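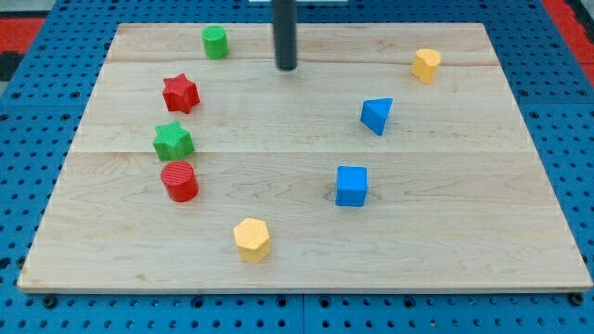

From: Colin Pearce
To: gripper-bench list
Subject: Re: Plakport vs the Zoltel on small shapes

Hi all,

Nhàn Diệp wrote:
> Has anyone run the Plakport controller with the Bronent tool on small
> parts yet? Ours is fine on cubes but it hates anything with points.
> Wondering if it's the tool or the controller before I spend more money.

Good timing, I've had both controllers on the same arm since June! I'm using the coloured shape blocks on the maple board: two stars, two cylinders, a cube, a triangular prism, a hexagonal one and the yellow one with the notch. Same Bronent tool throughout, 200 picks per controller.

Zoltel dropped 49. Plakport dropped 81, and most of those were the stars (so yeah, same as you). The cube is boring on either one. The notched block is a pain if you come in across the notch — turn the wrist a bit first and it behaves.

My hunch is the approach speed. Plakport slows down too late, so it nudges a star before it closes and then you're grabbing a point. I dropped the last 20 mm to a crawl and it got heaps better, but I haven't redone the full run, so don't quote me.

Oh, and check your bolts. One of mine had worked loose on the pegboard and the board was creeping — cost me an arvo before I twigged.

Happy to send the logs, all 2963 lines of them. What approach height are you using, Nhàn?

Cheers,
Colin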